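Threading this because three people asked how we set up the shared room at Skendesstead. Mostly floor and cable notes.

1/ The display sits on a floor stand, clear of the brick. Recessed mortar makes wall anchors a gamble, and the landlord wants 600 per hole if we get it wrong.

2/ The Zanwood stand has a pole, a leg and a heavy base. Set the base first, load the panel second. Two people for the lift. Then retighten everything on Friday, once the joints have settled.

3/ Power is the weak point. Outlets are low on the wall and the cables have to cross tile. Glossy tile plus a loose lead is a trip hazard – tape is cheap, wrists are not.

4/ We use black-and-yellow tape for floor lines. Clean the tile, let it dry, press from the middle outward. Tape laid on dust lifts at the ends within a week.

5/ Tables: small ones only, against the wall. Anything with four wide legs ends up in the walking path. A pedestal base is easier to sweep around.

6/ Bins and broom live together on one side. If the dustpan is across the room from the bin, the dust ends up back on the floor.

7/ State of the room before the next round of tidying. Bags and the taped box still to be sorted. 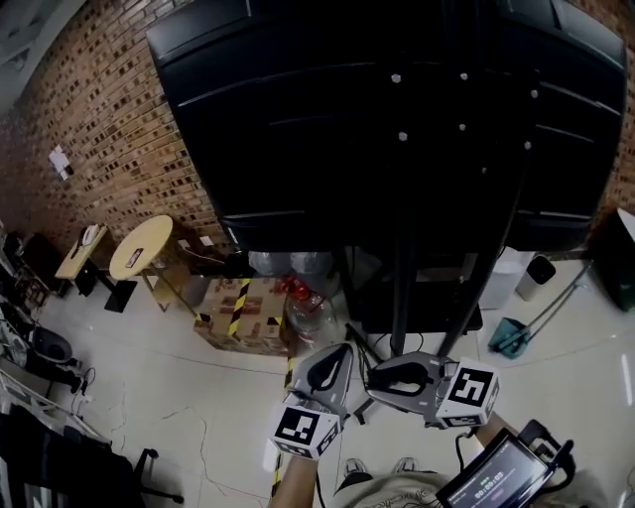 Simanjuntak replied that tape on tile never survives a wet mop, and that a rubber cable cover would outlast 2 rolls of it.

8/ Fair point on the mop. Cable cover is on the list. The Sireo one is rated for 3,000 passes by a loaded cart, which we will not reach. Cost is the only objection.

9/ Tape stays for the floor lines, though. Covers are for leads. Different jobs.

10/ Scuffs: a melamine sponge, barely damp, light pressure. Try a corner first, it can dull a gloss finish. Grout gets a stiff brush and nothing acidic.

11/ Next thread will be on labeling the leads at both ends. I have a box of 1,000 tags and no system yet.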